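Madalik Energy Grants Table: README
Print | E-mail this page | 46 shares

Welcome, and thank you for stopping by! The table gathers the small clean-energy grants that partner governments have signed with towns in the Madalik program, and we've tried to keep it friendly for people who don't spend their days reading agreements. There are 1,609 rows, one per signed agreement, and Mitali Sheikh has checked every one of them against the paper copy.
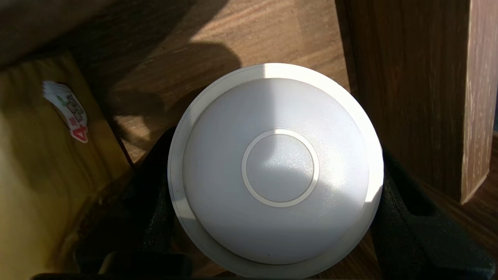 Are pledges included along with signed grants?
Only signed grants are in the table. Letters of intent sit in a separate file, pledges.csv, and move across once both sides have signed.

Amounts are in euros, at the rate on the day of signing. Where a grant was split between two towns (Sevora and Quintana did this a good deal) we give each town its own row and the same agreement number.
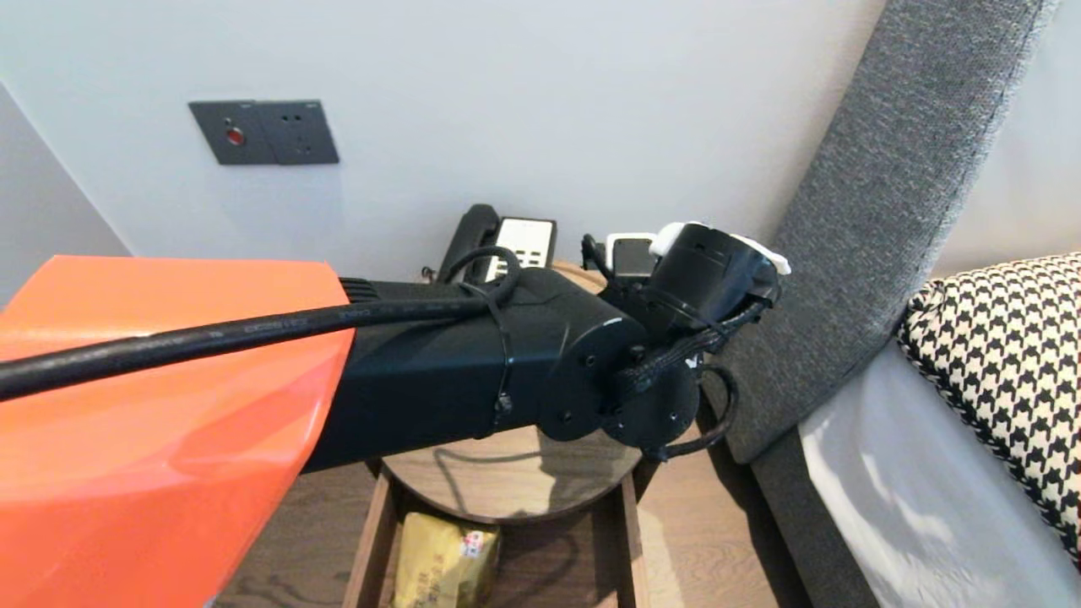
Grants for homes were the hardest to sort, and we went back and forth on them more than I'd like to admit. Some pay for a whole building and some for single rooms, so the "scope" column follows the rooms named in the agreement. A bedroom corner with a round wooden bedside table, like this one, would go under "room" if only the bedroom was named, and under "building" if the grant took in the whole house.

Missing values are left blank – please don't read them as zero.

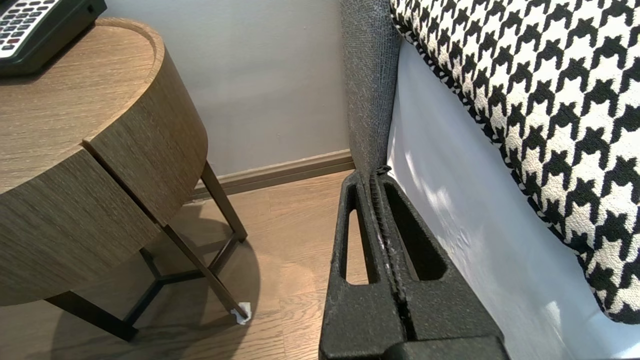

A blank in the "paid" column means the town hasn't sent us its report yet, and reports can take 90 days to reach us after the money does. Grants under 2,000 euros are left out.
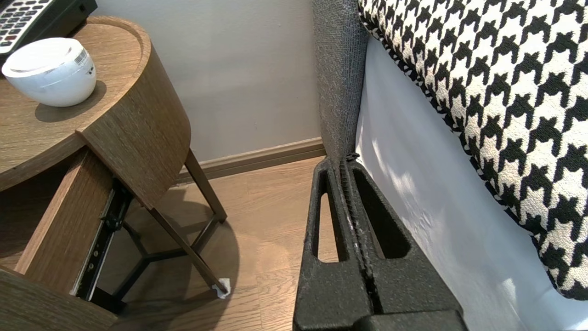

They were logged by hand in the early years, and Krum Matić is still typing up the notebooks. You're welcome to reuse the table with credit to Madalik.

Comments (3)

denditz_reader: Is the Denditz solar grant in yet? I can only find the letter of intent.

Krum Matić: Still in pledges.csv, waiting on one signature.

Paloma: Used this for my town council report, thank you both so much!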